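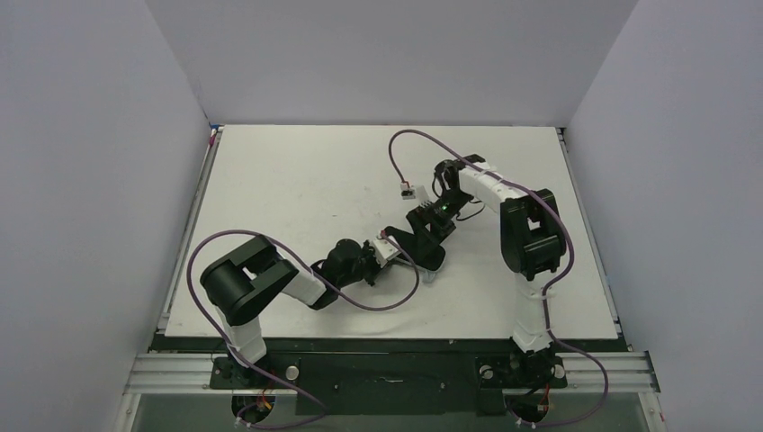
双腕セル 運用ルール見直しメモ（Litis） 5/20/26

3月版のルール、現場と合ってないところが多いので書き直し中。正式版はMururaの共有に上げる。これはその下書き、半分自分用。

前提
・対象は双腕セルでの布物・ソフトケース類の取り扱いのみ。硬いワークは別紙のまま。
・Trurnside側の安全手順書が上位。ぶつかったらあっちに従う。
・「協働ロボットだから囲い内に手を入れていい」は無し。リスクアセスメントはワークとハンド込みでやる話で、アーム単体のカタログは根拠にならない。3月版はここの書き方が甘かった。

起動前
1. 非常停止、左右それぞれで確認。片方押して両腕止まること。片腕だけ止まる設定のまま回すのは禁止。
2. 紫ケーブルの取り回しを目で見る。肩の外を回って天板側に垂れる分、手先の動く範囲に入りやすい。弛みは必要だが、指に掛かる長さはダメ。両腕を端まで低速で振って確認。
3. 左右の手先を中央に寄せた姿勢から始めない。開始姿勢は手先間隔100 mm以上。ソフト側の干渉チェックは入っているが、ケーブルは計算に入ってない。ここ忘れがち。
4. つまみの緩み。手で回して確かめるだけ、工具で増し締めしない（D'Souzaの据付担当に前に怒られた）。

把持前
布の縁を狙うとき、指を下ろす前に一度止めて手首カメラの画を見る。見るのは縁の位置、縁のしわ、余計なものを一緒に挟まないか。糸くずっぽいものがあったら一旦退避、電源断ってから人が取る。「どうせ柔らかいし」でそのまま閉じない。

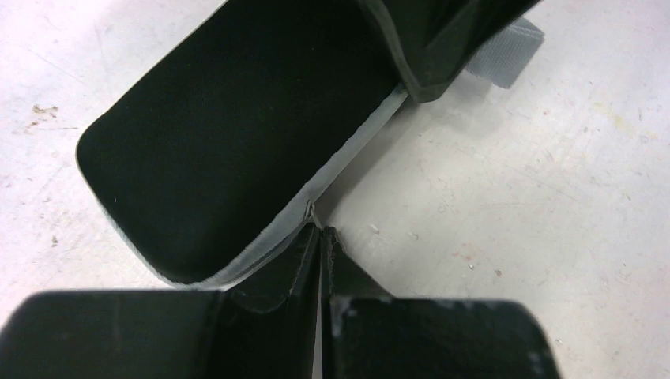 黒パッドの縁と指先。縁の際に、糸かクリップのような細いもの。

速度は囲い内での教示中、常に低速モード。自動に戻すのは扉側の人が声出して確任してから。一人のときは自動運転しない。

指の交換は3,000サイクルまたは目視で欠けが出た時点、早いほう。擦れて白くなってるだけなら継続可、ただし写真を残す。サイクル数はMururaの自動集計を使う。手書きノートと214ずれてたので手書きのほうは廃止。

天板の清掃
記録が一番いい加減なのがここ。傷と汚れの区別がつかないまま「異常なし」になってる。傷は残る、ごみは取れる、なので拭いてから書く。順番が逆の人が多い（自分も）。
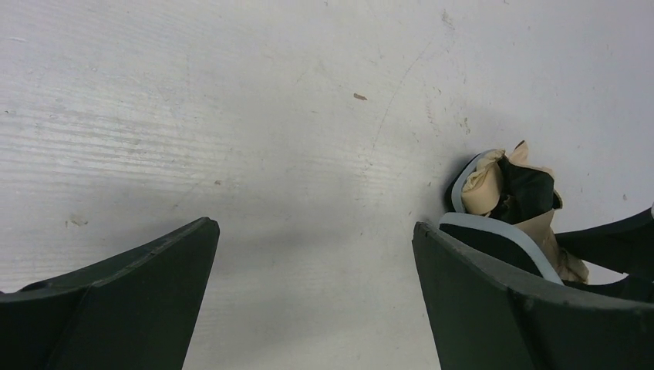
茶色い欠片みたいなのは必ず拾うこと。木屑なのか何なのか、何であれ布の下に入ると把持高さがずれるし、認識側が拾って変な候補点を出すこともある。細かい黒い点は拭いて残ったら傷扱いでOK。清掃は両腕退避＋駆動断で。「ちょっと手前だけ」も同じ扱い。

Lwazi Buthelezi からコメント：清掃のたびに駆動断だと時間食う、600サイクルごとにまとめられないか。
→ 定期清掃は600ごとで可。ただし見えてるごみを放置していい理由にはしない、の一文を足す。Lwaziも了承。

把持中
・挟んだら引っ張る前に一呼吸。縁が指の間でつぶれてるとき、縁だけか、中の布も噛んでるかを見る。
・グリップ力は下限から上げていく。最初から上限で始めない。滑ったら上げる、上げたら値を記録。
・二本目の縁まで一緒に挟んだ場合は失敗扱いにせず「多重把持」で記録。失敗と混ぜると後で集計できない。
・もう片方の腕がカメラに映る距離にいるときは、そちらは停止のまま待機。同時動作は別途申請
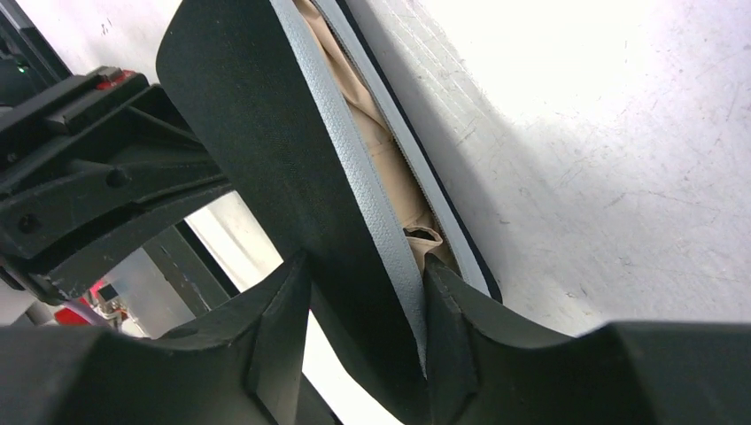 指の間に挟まれたグレーの縁。内側にベージュの布。左奥はアーム側の機構。

布を挟んだまま停止した場合の復帰、3月版には記載なし。とりあえず案：
　a. 人が布を手で支えない。落ちるものは落とす。
　b. 低速で天板近くまで下げてから指を開く。
　c. 開かないときは駆動断、D'Souzaの手順書の手動解放で。バールとかでこじらない。
　d. 復帰後は起動前の1と2をやり直し。

照明もどこかに書く。天板が白いので強く当てると白飛びぎみになって傷もごみも見えなくなる。ルールというより推奨でいいか。数値はまだ決められない。

残り
・多重把持のタグ名をMurura側に追加依頼
・開始姿勢100 mmの測り方、指先間か手首間か明記（指先間のつもりで書いてたけど伝わってなかった）
・同時動作の申請先、空欄のまま。Trurnsideに聞く
・紫ケーブルのクランプ追加、見積もり待ちち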